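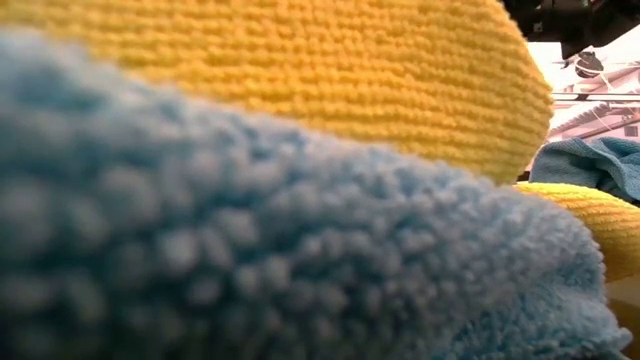 开放日笔记：Driter 的布料抓取演示

首页 > 笔记 > 参观与演示 > 柔性物体

搜索本站 请输入关键词 搜索

2019年5月8日，星期三，Driter 在 Plornska 的实验场地对外开放。场地在 Buthelezi 楼的底层，以前是做包装线调试的，地面还留着旧的导轨槽。我报的是下午场，主题写的是“柔性物体操作”，内容集中在布料：从一堆叠在一起的毛巾和擦拭布里取出单件，展开，找角，对折，放到指定位置。

这篇按当天的笔记整理，顺序基本没动。有些段落只对做抓取的人有用，做刚体分拣的可以直接跳到讲标定的那一节。演示软件的界面我没有拍，里面有客户项目的名称，讲解前主持人打过招呼。

为什么去看布料

我自己的工作是瓶盖和小包装的视觉分拣，工件是硬的，模型库里每种工件都有三维数据，识别出姿态，查表取抓取点，剩下的是节拍问题。去年10月接到一个询价，客户是做酒店布草周转的，想把洗后毛巾的上料环节自动化。我们评估以后没有接，理由写的是“来料状态不可控”。这句话在评估表里很常见，意思是没有做过，也不知道怎么报价。

所以这次去的目的很具体：看别人在什么条件下能做到什么程度，哪些条件是真的难，哪些只是我们没有花时间。

刚体抓取里，物体的状态用六个数就能写完。一块毛巾扔在台面上，状态没有一个实用的有限描述。它可以自己压着自己，可以卷边，可以把一个角藏在下面。从相机里看到的轮廓和它展开以后的形状之间没有固定关系。抓起来以后，状态又变一次，而且这次变化取决于抓在哪里、抬多快、和下面那块布之间有没有勾住。

场地和设备

演示区用矮护栏围起来，观众站在外侧，离工作台大概两步远。机械臂是六轴协作型，固定在工作台一侧的立柱上。相机有一台固定机位，朝向工作区，离布堆相当近。主持人 Anel Mthembu 解释说近机位是为了看毛圈的结构，远处装的那台负责全局，两路图像各做各的，不做融合。

我问为什么不融合。她的回答是早期版本做过，标定漂移以后，融合的结果比单路还差，而且出错的时候很难分清是哪一路的问题。现在的做法是远机位给出候选区域，近机位在候选区域里决定夹哪一条边，两边之间只传一个矩形框和一个置信度。接口简单，坏了容易查。我认同这个做法，我们线上也是类似的思路。

布料的选择是有意的。一种是浅蓝色的长绒布，绒头成簇，表面没有明显的方向；一种是黄色的短绒布，毛圈排成细密的横行，近看像灯芯绒；另有一条偏青的蓝色毛巾，皱着放在后面。颜色差得很开，主持人说这一点是给观众看的，算法的这一路输入是灰度图。我当时有些怀疑，后来她在界面上切到灰度，候选框没有明显变化，这一条可以算成立，至少在这一堆布上成立。

纹理差异才是重点。黄布的横行在弯曲的地方会跟着弯，行距也会随着表面倾斜而变密，相当于布料自己带了一套条纹投影。只要能追踪这些行，就可以推出局部的曲率和朝向。长绒布没有这个便利，绒头是乱的，边缘还会长出一圈细毛，在逆光下轮廓发虚，传统的边缘检测在那里给出的是一条很宽的带子。

深度相机在绒面上的问题

下午场的前半段是讲解，讲的人是 Precious Dlamini，负责感知部分。她先放了一组深度图，没有做任何后处理。

绒面的深度噪声来源可以分开说。主动光打到长绒上，一部分在绒头表面反射，一部分进到绒头之间再出来，返回的距离偏深，偏多少和绒长、绒的倒向有关。同一块布，用手顺着抹一遍和逆着抹一遍，测出来的高度不一样。这件事在刚体上不存在，所以第一次碰到的人往往会去查相机。她说他们也查了相机，还换过一台。

第二个来源是边缘。长绒布的边上有松散的细丝，每个像素里既有布也有背景，深度值落在两者之间的某个地方，形成一串飞点。常规的飞点滤波会把它们删掉，删掉以后边缘往里缩。对瓶盖来说，边缘缩一点没有影响，抓取点在中间。对布料来说，要抓的就是边，缩进去的那一段正好是夹爪要去的位置。

他们的处理是不删，把飞点带单独标成一类，叫“软边”。规划抓取时，夹爪的进入深度从软边的内侧算起，再往里加一个余量。余量按材质给，短绒小，长绒大。这个余量目前还是手调的参数，写在配置文件里。有人问能不能自动估计，她说在做，现在的估计值和手调值之间差距还比较大，所以演示用的是手调。

这个回答我记下来了。多数开放日在这种地方会含糊过去。

分层的判断

从布堆里取单件，难点在于知道哪条边属于哪块布，以及边下面压着几层。浅蓝布搭在黄布上，边界是一条很长的斜线，看上去没有歧义。但同一块布自己折回来时，折边和真正的边在图像上很像，都是一条圆滑的弧，弧上受光偏亮。夹在折边上，抬起来是一个兜，后面的展开步骤要从头来。

Dlamini 给的判据有几条，我按自己的理解复述：

一、看纹理在弧线处是否连续。黄布上的横行到了折边处会被压密，然后消失在转过去的一侧；到了真正的布边，横行会中断，中断之前有一段缝边，行的走向和布面不一致。

二、看弧线的曲率半径。折边受布料厚度限制，半径有一个下限，厚布的下限大。真边没有这个下限。

三、前两条都不确定时，用夹爪去推一下。推的方向和弧线垂直，行程很短，看弧线是整体平移还是滚动。滚动的判为折边。

第三条是我觉得最有价值的部分。用一次很便宜的物理动作去换一个视觉上换不来的信息，代价是节拍。现场推一次再重新采图，肉眼能感觉到停顿。对产线来说这个停顿是要算钱的，所以他们把它放在最后，只有前两条的置信度都低于阈值时才触发。阈值是多少她没有说，我也没有追问。

长绒布基本上用不了第一条，它没有行。第二条也不太好用，绒头把弧线遮住了，量到的半径是绒的外缘。所以长绒布的触发比例明显更高，现场看到的也是这样，机械臂在浅蓝布前面犹豫的次数多。

夹爪

夹爪是两指平行的，黑色外壳，指尖可换。当天用的指尖是薄型，内侧贴了一层有齿的软胶。Mthembu 说他们试过吸盘、针刺和滚轮：

吸盘对透气的织物没有意义，流量开到很大也建立不起负压，噪声还大。

针刺可以控制只取一层，但毛圈织物会勾丝，客户不接受，食品相关的场合更不会接受断针的风险。

滚轮式的指尖能把边搓进来，对薄布效果好，碰到长绒会缠。

平行夹爪是剩下来的那个。它的缺点是分层能力全靠进入的高度和角度，高了夹不到，低了会把下面那层一起带起来。这个高度就要靠前面那张有噪声的深度图，于是又回到感知问题。

他们在指尖根部放了一个小量程的力传感器，用来在下探时判断接触。长绒布的接触信号是缓慢爬升的，没有台阶，阈值设低了会在绒头上就停住，设高了会压进下一层。现在的做法是看斜率的变化，绒头被压实的时候斜率会有一个拐点，取拐点作为布面的高度。这个方法在概念上很干净，实际上拐点的位置和下探速度有关，所以下探速度必须固定，不能因为赶节拍而改。Mthembu 说有一位同事曾经为了让演示好看，把速度调快了，当天双层抓取变多，查了很久才查到那个参数上。

我们也有过同样性质的事故。凡是用动态信号做判断的，运动参数都应该和算法参数放在同一个配置里，一起做版本管理。分在两个人手里，迟早会对不上。

软件部分：Wititley

上位机软件叫 Wititley，内部开发，暂时不对外卖。它的结构是任务图加状态记录，每一次抓取存一条记录，内容包括抓取前的两路图像、候选边、选中的边、下探力曲线、抓起后的图像，以及最后的结果标签。标签由人工复核。

开放日前他们库里有 3921 条带复核标签的记录。这个数在学习类方法里很小，Dlamini 自己也说小。她的解释是他们不用这些记录去训练一个从图像直接到动作的模型，只用来训练边的分类，输入是边附近的一小块图像，输出是真边、折边、不确定。一条记录里有很多条边，样本数比记录数大，但来自同一张图的边高度相关，不能当成独立样本看待。划分训练集和测试集时按布堆划分，同一个布堆的所有记录要么全在训练集，要么全在测试集。

这一点值得单独写一句。我见过不止一份供应商的报告，随机划分，测试精度很高，到现场就下来。原因就是同一堆料的相邻帧分到了两边。

标签的定义也讨论了一会儿。“成功”在这里指单层夹起、边在指尖内、抬到指定高度没有滑脱。夹起来了但夹的是折边，标为“可用”，单独一类。夹起来带了下面一层，不管后来有没有掉下去，一律标为双层。这样定义以后，成功率看上去会低，但每一类错误对应一个不同的修改方向：折边归分类器，双层归高度，滑脱归指尖和力。如果只记成功和失败，三件事混在一起，改了哪个都看不出来。

现场连续运行

讲解之后是连续运行，规则事先贴在护栏上：操作员把布堆打乱，机械臂取单件，放到旁边的台面，取完再打乱。中间允许系统自己重试，人不介入；一旦人介入，该次记为失败。计数显示在屏幕上，所有人都能看到。

整个下午场记录了 105 次抓取，其中 20 次没有达到“成功”的定义。换算一下，成功率在百分之八十上下。我把屏幕上的分类抄了个大概的排序，没有抄具体数：最多的是夹到折边，其次是双层，滑脱最少。触发停机、需要人进围栏的有 2 次，两次都和长绒布有关，一次是指尖带出的绒丝挡在近机位的视野里，系统判断图像异常后停下；另一次是布从台面边缘垂下去，候选边超出了可达范围，规划器找不到解。

这两次停机我认为处理得都对。第一次停机之后，操作员擦了镜头，没有做别的，直接恢复。我问有没有考虑加吹气，Mthembu 说加过，吹气会把布吹动，抓取前后状态不一致，于是取消了。后来改成在每次放料之后、采图之前吹，这个版本还没有合并进来，所以当天没有用。

第二次停机暴露的是任务设计的问题。台面没有挡边，布堆打乱的时候自然会往外滑。在产线上加一圈挡边就解决了，但挡边会引入新的遮挡，夹爪从侧面进入的角度也会受限。没有免费的办法，只能按布的尺寸把台面做大。

关于百分之八十这个水平能不能用，旁边几位观众有争论。我的看法是要看失败以后发生什么。夹到折边不算严重，放下再来一次，损失的是时间。双层比较麻烦，如果后面是折叠机，双层进去会卡。所以需要在放料之前加一道检测，称重或者测厚都行。短绒布重量一致性好，称重就够；长绒布含水率变化时重量也变，称重不可靠。这些检测手段在别的行业里都有现成的，不需要等抓取本身做到很高的成功率。

折叠演示

折叠是单独的一个工位，从已经取出的单件开始。做法是老办法：夹住一个点提起来，让布自然下垂，找最低点，最低点大概率是角；第二只手去夹那个角，放开第一只手，再找最低点。重复以后两只手各夹一个角，往台面上一拖，布就铺平了。

Driter 只有一只机械臂，第二只手用一个固定的夹具代替，夹具装在立柱上，高度不可调。动作因此变得很啰唆，要在夹具和台面之间来回倒手。对短绒布可以完成，黄布折得比较整齐，两边错位在可以接受的范围内。长绒布折完以后会自己弹开一点，因为绒有厚度，折痕压不实。他们没有压平工序，折完就放着。

铺平之后的角点检测用的是远机位，标准的多边形拟合，没有什么可说的。有一个细节：拖拽铺平时，拖动速度和台面摩擦系数要匹配，太慢铺不开，太快会把远端带起来。台面换过材质，原来的太滑，布停不住。现在的台面是哑光的，浅色，对浅蓝布的对比度不太好，但摩擦合适。感知和力学又一次要求相反的东西，最后迁就的是力学，感知那边再想办法。

标定

标定这一节是我主动问的，不在讲解提纲里。

近机位离工作区近，视野小，景深浅。布堆是有高度的，堆顶和堆底不可能同时清楚。看近机位的图像就能明白，离镜头最近的绒头糊成一团一团的影子，往后一点才能看清单根的绒丝，再往后又慢慢软下去。标定板放在台面上标出来的参数，到了堆顶的高度误差会变大，畸变模型在这个距离上也不太够用。

他们的做法是分层标定，把标定板垫在不同高度的量块上各做一遍，参数按高度插值。手眼关系则用夹爪夹一个小球去触碰已知点。每天开机后做一次快速校验，夹爪移动到固定的几个位置，近机位检查指尖的标记是不是在预期的像素上，超差就提示重新标定。

我问温漂。Dlamini 说立柱是铝型材，上午和下午能看出差别，校验会报出来，但还在容差之内，没有补偿。她觉得在布料这个应用里，布本身的不确定性远大于温漂，补偿的优先级排得很后。这个判断我同意。做刚体的人容易在精度上花过多的力气，换到柔性物体上，同样的力气应该花在恢复策略上。

照明也顺带问了。场地一侧很亮，漫射，绒边会发一圈光，另一侧偏暗。她说他们在布料这一路上没有用环形光，环形光会把毛圈的沟填平，行的对比度下降，侧向的光反而能把行打出来。代价是背光侧的绒面信息少，那一侧的候选边置信度普遍偏低。布堆随机摆放，长期来看两侧的机会是均等的，但单次抓取会有偏好，机械臂会更倾向于从亮的一侧下手。看过一阵之后这个倾向很明显。

和我们项目的关系

回来以后我把10月那份评估表翻出来重新看了一遍，“来料状态不可控”拆成了下面几条：

来料是单一品种还是混料。单一品种时，软边余量和接触阈值可以固定，难度下降很多。混料需要先识别材质，再取参数，识别错了后面全错。

来料的含水率。当天演示的布都按干料处理，讲解里没有湿布的数据。酒店布草洗后经过烘干，出口含水率有波动，湿布之间会粘连，双层的比例一定会上升，上升多少没有依据，要自己做试验。

后道设备对双层的容忍度。这一条决定要不要加检测工位，报价差别很大。

允许的重试次数和对应的缓存长度。成功率不高时，节拍是一个分布，要用缓存把它抹平。缓存短了，后道会断料。

绒丝的清理。长绒布连续运行一个班，镜头、指尖、导轨上会积多少绒，当天的运行时间看不出来。我问有没有更长时间的数据，Mthembu 说有一次跑过夜，早上来的时候指尖的软胶齿已经被绒填平了，后半夜的滑脱明显变多。现在的规定是每次换料时用硬毛刷清一次指尖。这件事在维护手册里要写清楚，周期也要写清楚，否则客户会认为是设备老化。

按这几条再去和客户谈，至少知道该问什么。如果对方是单一品种的短绒毛巾，后道能接受人工补料，我觉得可以做一个小规模的验证。长绒的暂时不碰。

没有看到的东西

有几项内容在报名页上列了，当天没有演示。一项是双臂协同展开，第二台机械臂还没有到货。一项是在线学习，Dlamini 说目前复核标签是离线做的，隔一段时间重新训练一次边分类器，训练完先在旧的布堆上回放，结果不比上一版差才上线。她不打算做在线更新，理由是出了问题没有办法复现。还有一项是和移动底盘的对接，场地里有一台底盘，当时在充电。

触觉阵列也问到了。指尖厚度是硬约束，现有的触觉皮肤贴上去以后太厚，插不进两层布之间。他们在等更薄的版本，没有给时间。

另外，演示用的布只有很少的几种，都是擦拭布和毛巾一类，方形或者长方形。衣物没有涉及。有观众带了一件自己的针织衫想让机械臂试一下，操作员没有同意，说安全评估里没有这个品类。按流程这是对的，那位观众有点失望，后来去看了旁边的拧螺丝工位。

零散记录

护栏外侧的地面有贴纸提示站位，下午人多以后基本没人看，后排的人看不到屏幕。屏幕如果挂高一些会好。

Wititley 的回放功能做得很顺手，可以按错误类别筛选，点开以后力曲线和图像同步播放。我问了数据格式，图像和曲线分开存，用同一个时间戳对齐，时间戳取自控制器，相机走硬触发。我们现在用的是软触发，对齐误差在下探这种慢动作里没有影响，换成动态抓取就不行。这个要改，已经写进下个版本的清单。

停机恢复流程里有一步需要操作员确认“布堆未被移动”。第一次停机后操作员擦镜头时手碰到了布，他还是点了确认，下一次抓取夹空，系统自己重试成功。更稳妥的是恢复后强制重新采图，不给这个选项。我当场提了，Mthembu 在本子上记了一条。

从 Buthelezi 楼出来往车站走要绕过一段施工的路，公共汽车站临时移到了对面。下次去的话提前出门。

讲解用的幻灯片主办方说会发给报名的人，目前还没有收到。收到以后如果允许转发，我把软边那一部分的示意图补在这篇后面，力曲线拐点的那张也补上，我手画的那张比例不对，就不放了。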